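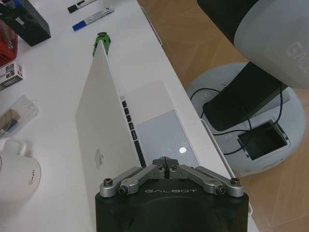 Figure 3. Gripper at the edge of an open laptop.

3 shares | 8 comments

4.2 Supplier credit and local assembly

Back to the Brovodora contracts. Brindley sold seed drills into the district on supplier credit from the first season, one third down, the rest after harvest. Simple enough on paper. In practice the harvest date moved, the payment date did not, and dealers carried the gap out of their own pockets. We have 286 contracts in the file. Most are single-machine sales to farms that had never bought foreign equipment before. Larger farms went through Enar, the leasing arm, and are treated separatly in 4.3.

Default is a slippery word for this market. A farm that pays in June instead of October has not defaulted in any sense the dealer cares about. He still wants to sell them a cultivator next year. So we code three states: paid on time, paid late, written off. Written off is rare. Late is the normal condition, and the interest clause was hardly ever enforced. Dealers told us so quite openly.

Assembly is the second strand. The Nair plant began with frames and wheels only, hoppers shipped in complete. The duty saving looked good in the original proposal, less good once freight on half-empty wagons was counted. Local content rose later, mostly welding and paint. Metering units stayed imported throughout and that is where the value sits.

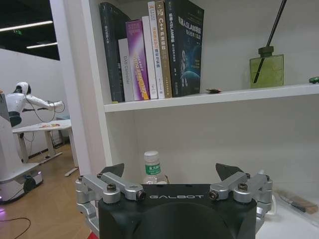

Manikandan Thevar objected to this at the review stage: the plant should not be judged on duty at all, he wrote, since what farms were paying for was a parts counter within a day's drive, and a drill standing idle in sowing week costs more than any tariff. Fair point. We have no clean measure of downtime. The service logs cover 8 dealers, and of those only 6 recorded the date a part was ordered as well as the date it was fitted.

What the logs do show is a pattern by distance. Farms near the plant bought more small parts, more often. Farms further out bought in bulk before the season or did without. Whether that is the plant or just the roads, we can't say from this data. 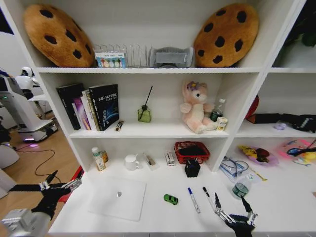
Distance also matters for the credit terms. Dealers close to the plant gave longer grace periods, presumably because they could get a machine back if they had to. Repossession was threatened far more than it was carried out. Resale price of a used drill was low and hauling it ate most of what was left. The remote dealers asked for a bigger down payment instead, and lost sales to second-hand machines becuase of it.

Exchange rate terms next. Contracts priced in foreign currency, paid in local. See 4.3.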